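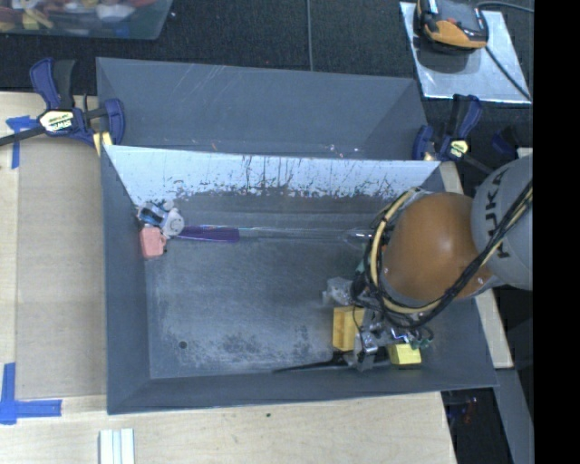
Didano ouvre son atelier de réparation de quartier

Communiqué de presse, 29/08/2019

Ça y est, on a les clés ! Je m'appelle Eun-ji Noh, je m'occupe de Didano avec ma complice Kyu-ri Wang, et je suis ravie de vous annoncer l'ouverture de notre atelier de réparation partagé, au 18 de la rue Cha (la porte bleue, juste après le fleuriste).

Le principe : vous venez avec votre grille-pain muet, votre lampe qui clignote ou la radio de votre grand-mère, et on s'y met ensemble. Le tournevis, c'est vous qui le tenez ! L'adhésion coûte 55 euros par an, outils et café compris, et 2 euros la visite si vous préférez passer à l'occasion.

En février, on avait lancé un appel aux dons pour payer le loyer et les établis. Vous avez été 333 à répondre... j'en ai relu la liste plusieurs fois, et merci, vraiment.

Kyung-hwa Ko animera les soirées couture, Myung-ja Na se charge des vélos. Pour les petits appareils, ce sera moi, avec mes tiroirs de vis en vrac que je promets de trier avant Noël.

Contact presse : Young-sook Lim, à l'accueil de l'atelier. Les journalistes peuvent passer sans rendez-vous, et avec un objet en panne si le cœur leur en dit.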